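The harness bench at Lasterstead, two years in

May 11, 2021

The line lead at Lasterstead has worked with wire for most of her adult life, and she talks about it the way some people talk about bread dough. "It never sits the same way twice," she told me, before I had even found somewhere to put my coat. "You can put a harness down, turn your back, and I swear it has rearranged itself." She asked me to leave her name out of this, as did everyone else I spoke to that day, and I was happy to agree, as it meant they talked more freely (and in her case, for a good long while).

Lasterstead puts together power supplies and the wiring that goes with them. There are 93 people in the building, and 59 of them work on the floor. The material prep station is where the harnesses come out of their divided cardboard boxes and get laid out in clear slotted trays for the assemblers. For years that was done entirely by hand. Now a good part of it is done by a two-armed robot the crew calls Momus, a name that came from the night shift and stuck before management could suggest anything more dignified.
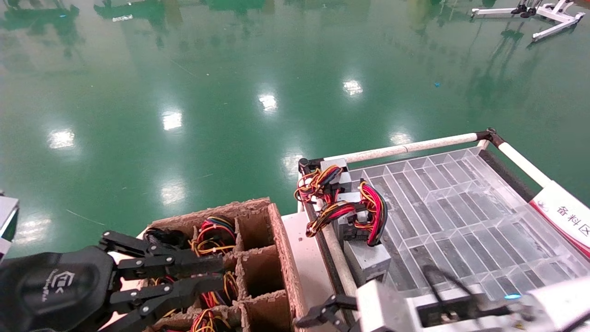
"I thought I'd be out by Christmas"

I asked her how she took the news when the machine was first announced, and she laughed, though it took her a moment.

"I went home and told my husband I thought I'd be out by Christmas. I had it all worked out, who'd go first and who'd go after. We had 3 people on prep back then, and every one of us was doing the same sums at the kitchen table."

None of the three lost their jobs, she was quick to say. One moved to final test, one went over to the sister plant at Gavunbridge to be nearer her grandchildren, and the line lead herself stayed put and took charge of the station. But she doesn't want anybody to think it was painless. The meeting where it was announced lasted twenty minutes, and there was no time left for questions. "They had slides," she said, in a tone I won't try to reproduce. "I'd have swapped every one of those slides for a straight answer about my hours."

The straight answer did come in the end, a few weeks later, from the plant manager, who sat down with the prep crew in the break room and went through it person by person. She gives him credit for that, and she thinks it should have been done first.

What surprised her most was how much of her own job she had to explain. The integrator, a small outfit called Foulkes, sent two engineers who stood beside her for days asking why she did what she did. Why pick up that bundle by the middle? Why lift it straight up before moving over?
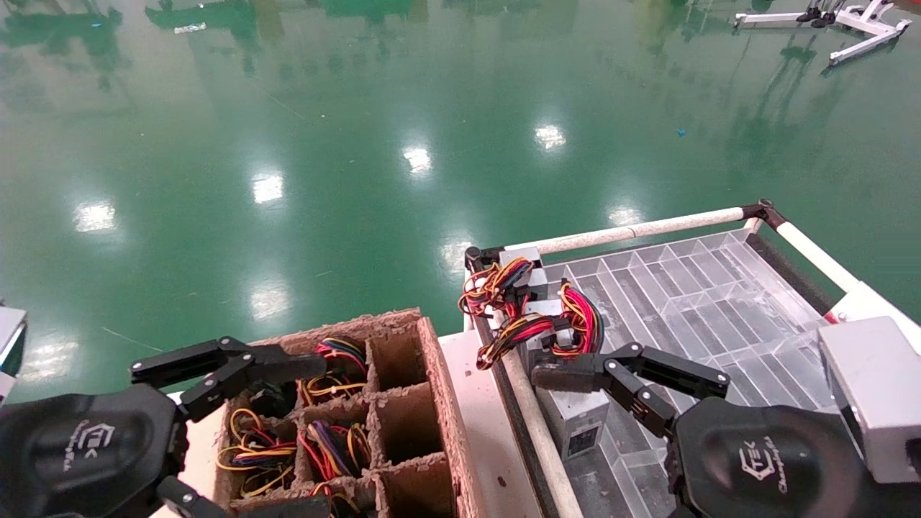 "I couldn't tell them at first," she said. "My hands knew and I didn't. You lift it straight because otherwise the terminals catch on the cardboard, and then you've got the next one coming along for the ride, and then you've got a mess. But I'd never said that out loud to a soul. I'd show the new kids and they'd pick it up. With the robot you have to say it."

She has mixed feelings about that part. She was proud to be asked, and she also felt, some evenings, that she was handing over something she ought to have been paid extra for. After a bit of back and forth she was paid extra for it: her grade went up when she took on the station, and so did the grades of the two operators who work under her now.

One of those operators, a soft-spoken man who came over from packing, joined us halfway through with a cup of tea. He told me his wrists had stopped aching at night. On a busy shift the old job meant reaching into those boxes for hours on end, and he used to wear a brace to bed. What he misses is the talk. "With three of you around a bench, the day goes by," he said. "You'd hear about everybody's kids, everybody's car. Now I'm watching a tray and listening out for a stop."

And it does stop. He reckons he steps in about 50 times on a shift, fewer when the boxes have been packed neatly and more when they haven't, and he showed me with his fingers how he teases a snagged bundle loose.
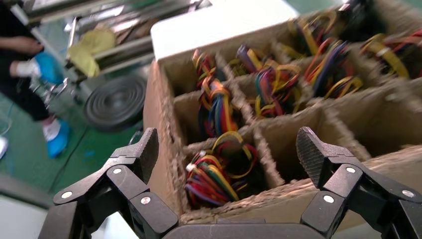
The stops used to drive the line lead up the wall. In the first few months the crew was blamed for every one of them, or felt they were, and people began clearing jams without writing them down just to keep the numbers pretty. She put an end to it by filling in the log herself, every stop, with whatever she thought the cause was, and sending it upstairs each evening whether they wanted it or not. By the following May the supplier had been asked to coil the harnesses a little tighter, and she still counts that as her best piece of work in the building.

I asked them both whether they would go back to the old way if they could. The operator shook his head and pointed at his wrists. The line lead took longer over it, turning her cup around on the table.

"I'd have the bench back for the company," she said. "I wouldn't have it back for the work. But I'd want them to ask us first next time, before the slides." There is talk of a second station at Gavunbridge, and she has been invited over to meet the crew there. She's planning to go early and have lunch with them before anybody from the office arrives.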